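Living > Interiors > Features

News Homes Gardens Food Travel Subscribe

The flowers that stay

Artificial stems used to be something you apologised for. Now people buy them on purpose, and spend as long choosing the vase as they do the bouquet.

For most of her working life Štěpánka Zeman sold fresh flowers. She had a corner shop with a cold room at the back and a delivery van that smelled of wet paper. She still has the shop, but the cold room is now a store cupboard and the buckets have gone. What she sells these days is silk, polyester and moulded plastic, and vases to put it in.

"I held out for a long time," she says. "Then one December I worked out how much I was throwing away, and I ordered two boxes of imitation peonies to see what would happen. They were gone in 9 days."

Her customers are people who travel for work, people with cats, people with hay fever, and a fair number of offices. The dentist across the road has had the same arrangement of eucalyptus for two winters. Someone dusts it.

The stems have got better. Leaves are printed with veins, and the wire inside will take a bend and keep it. Cheap ones still give themselves away where the petals join the stalk, and in the green, which tends to be too even. Zeman's advice is to look at the leaves first and the flowers second. She also tells people to pull the stems apart when they get home, as they have usually been flattened in a box for weeks, and to warm the creased petals gently with a hairdryer on its lowest setting.

What she talks about most, though, is glass. A fresh bunch needs a vase that holds enough water and can be scrubbed. With artificial stems neither of those matters, so you can use an old bottle, a narrow neck you could never get a brush down, or a decorative piece that leaks. The trouble is that clear glass shows everything. In a real bunch you see stalks and water. In a false one you may see plastic-coated wire and a moulded joint.

Kazimír Urban, who buys glassware for the homeware shop Korinska, deals with this by cutting. He trims the stems with proper wire cutters so that they just touch the base, and takes off any leaf that would sit below the neck. For the very slim bottles he uses a single stalk. Some people fill the bottom with glass beads or sand. He doesn't like beads.

Cut and pressed patterns are more forgiving. A diamond lattice or a ribbed side breaks up whatever is behind it, and coloured glass hides more still. Blue is the one that sells at Korinska, followed by a smoky green. Urban puts the strong colour in with plain foliage and keeps his reds and pinks for clear glass, where there is nothing for them to fight with.

He also pays attention to what the vase stands on. A pale wooden table does little for coloured glass. A dark, slightly shiny top gives you some of the colour back as a reflection, and makes clear glass easier to see as well.
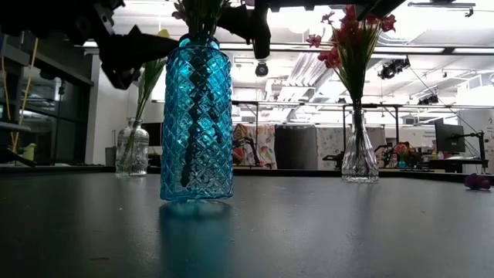

Words: Janka Hudec
27 Feb 2019

The tall blue vase with the diamond pattern is the sort Urban means, with its narrowed neck and its colour falling on the dark table in front. The small ribbed bottle to the left has thin stalks and a pale yellow bud, and the slender clear one on the right carries the red and pink bunch. Three vases, three different shapes, and the glass is all they have in common.

Weight is the other thing to think about. Water keeps an ordinary vase upright, and without it a tall one with a spreading bouquet can be knocked over by a sleeve. A flared base helps. So does bending the longest stems back towards the middle, or a handful of clean gravel if the glass is coloured enough to hide it.

Then there is the cleaning. Zeman takes hers outside twice a year and goes over them with a soft paintbrush. Plastic foliage can be rinsed in cool water and left upside down on a towel. Fabric petals should not be soaked, as the dye may run and the glue lets go. The vase wants washing too – dry glass collects a grey film inside that people put down to the light.

Sun is worse than dust. Reds go first, in her experience, and a bunch left on a south-facing sill will be a sort of salmon colour by the end of summer. She moves hers to the hall in May.

Prices vary a great deal. A good single stem costs more than its fresh equivalent, and a full bouquet can come to almost 100 pounds before you have bought anything to put it in. Urban suggests starting with five stems and a vase you already own. Zeman would start with the vase.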